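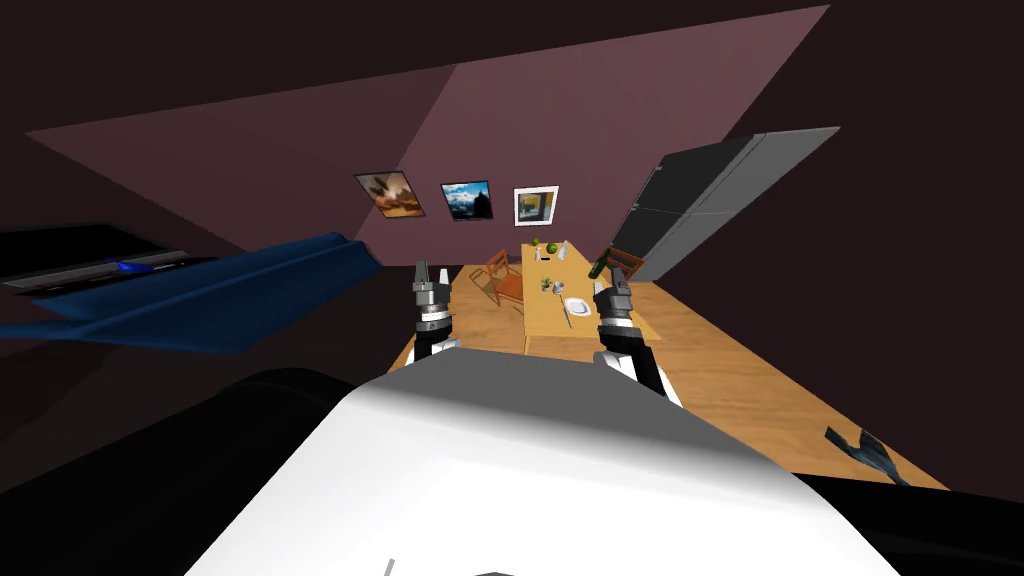

Hanging height for framed prints over a long table

Cookies help us run this forum. By carrying on you accept them. OK | Settings

tmarin_79
Three framed prints going on the dining room wall. Plasterboard on studs at 300 centres, which suits me. Should the bottom edges line up, or the middles? Table top is at 748 mm.

quoin
Middles. Take the largest, set its centre at eye level for someone seated, and work outwards.

Afaf Qudah
Disagree. With mixed sizes over a long straight table the eye reads the bottom edges. Line those up and leave about 300 mm above the tallest thing you keep on the table.

quoin
That puts the small one too low. Tried it in June and refilled the holes.

Afaf Qudah
Then the sizes were too far apart. Swap the small one.

tmarin_79
Fixings? The big one has a glass front.

carham_joiner
2 screws into the studs, D-rings, no wire. Wire stretches and the frame tips forward. Check the level off the table, as the ceiling line is seldom true.

quoin
Agree on the D-rings. Still say middles.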